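**Rornanow home sim pack (two arm) - worth it or not?**

**pelmet_79**
Been on the Rornanow trial since Sunday. It's the household scene pack that plugs into Vumus, two arms on a fixed grey body, attic house with dining table, counter, sofa miles off at the back. Full licence is £109 and the trial runs out soon so want opinions.

Good bits first. Loads quick. Arms behave, no shaking at the joints like the old Lodhi pack.

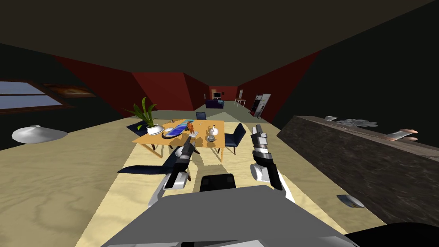 Also the job editor is much less painfull than it was. Drag steps into order, press go. Had table clearing set up in one evening and I'm no coder.

Bad bits: manual is thin, and the forum search on their site is hopeless.

**gripe_water**
£109 for one house? Lodhi gives you more rooms for £79. Just saying.

**pelmet_79**
Yeah but Lodhi's teapot was basically a brick with a spout. Things here have a proper shape to them. Look at the table, teapot, platter, plant. 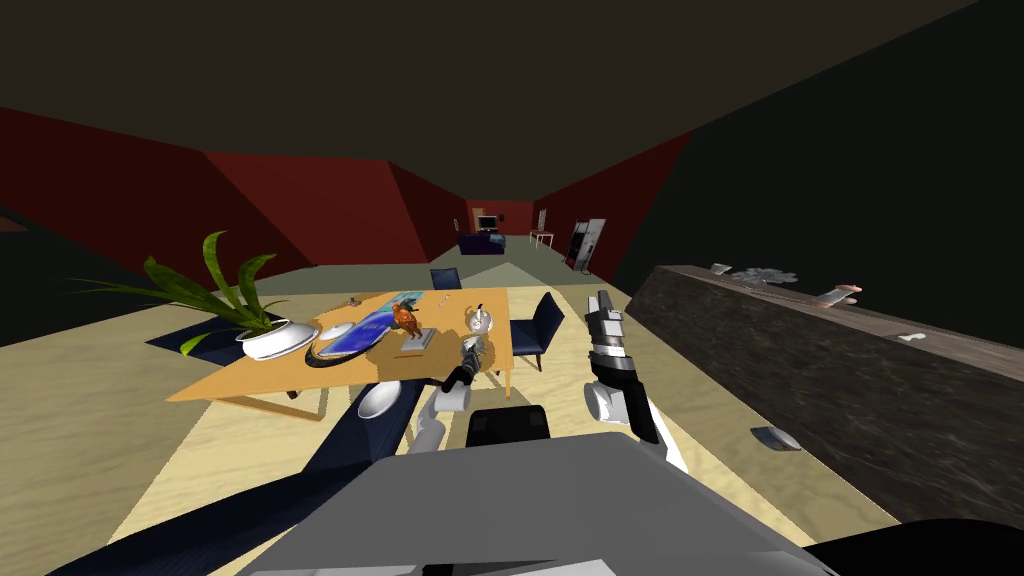
*Both arms out at the dining table, counter on the right*

**gripe_water**
Looks nice, fine. Looks don't teach a gripper anything. What's the contact like? That's where every one of these packs falls over.

**mudlark1289**
Disagree with gripe a bit. Contact is decent on default settings, I've had it a while. Ran 3169 tries of one pick job overnight on an ordinary desktop and it didn't crash once. Lodhi never got me past breakfast.

What I don't like is the ceiling and far walls, very plain and dark. If your using wrist views for training that's a lot of flat brown and not much else to go on.

**pelmet_79**
Hm hadn't thought about the wrist views. My job list so far, tell me if it's daft:

1. Teapot. Start with the left gripper just over the table, come at it from above, then try the handle. Right arm stays parked over by the chair.
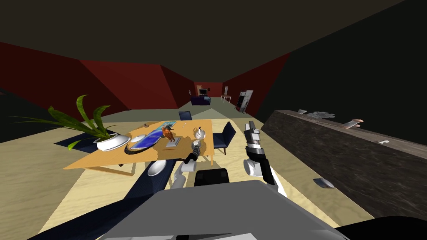 2. Small white lid next to the platter. Little and pale so expect misery.
3. Orange figurine, grab by the base not the animal.
4. Counter bits last. Reach is tight there imo.

**gripe_water**
Swap 2 and 3. Lid first will put you off the whole thing. And don't park the right arm by a chair, it'll clip the back on the first wide turn.

**mudlark1289**
Chair is fine if you lower the speed. But agree on the lid, save it.

On the wrist thing, this is what I was moaning about. Fingers open, brown surface filling most of the view, bit of red wall and the metal box off to the left. 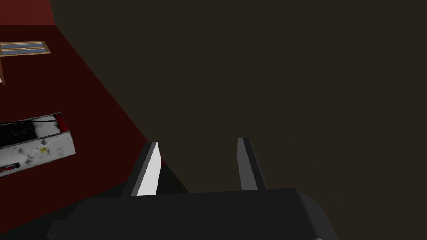 **nadthorpe_shed**
Does the £109 cover more than one machine?

**mudlark1289**
Two machines, same account. You have to sign out of one properly before adding a third or it sulks for an hour.

**nadthorpe_shed**
Ta. We've got a little club at Nadthorpe, was hoping for a shared licence. Might email them.

**gripe_water**
Good luck, took them till June to answer mine. Still say £79 for Lodhi and spend the rest on a better graphics card.

**pelmet_79**
£30 doesn't buy much graphics card mate

**gripe_water**
Buys a fan.

**pelmet_79**
Leaning towards buying. Will do the figurine job tonight at the slow speed and post the numbers, then decide. mudlark can you stick your contact settings up? Just the defaults file is fine

**mudlark1289**
Will do after tea, it's on the other machine.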